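Folding black knits and drawstring trousers

hieu_thai
Drawer is 40 cm deep. Black knitwear goes in as a bundle and comes out creased. Fold or roll? 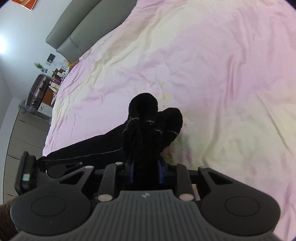 Rolling is my preference for anything knitted. Bunched up, the black one stands in thick soft folds, and those will set if it is left like that.

Kista5
Disagree. Rolling stretches the edges. Fold flat, in thirds.

hieu_thai
And trousers? Mine have a drawstring. 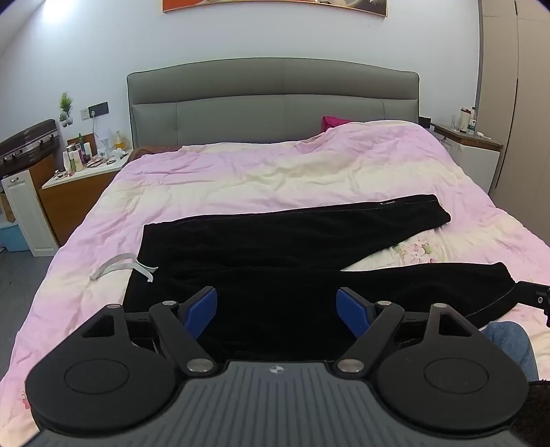
I've been folding them leg to leg, then in half – the cord ends up in a lump at the waist.

Kista5
Tuck the cord inside first.

bresberg400
Or hang them.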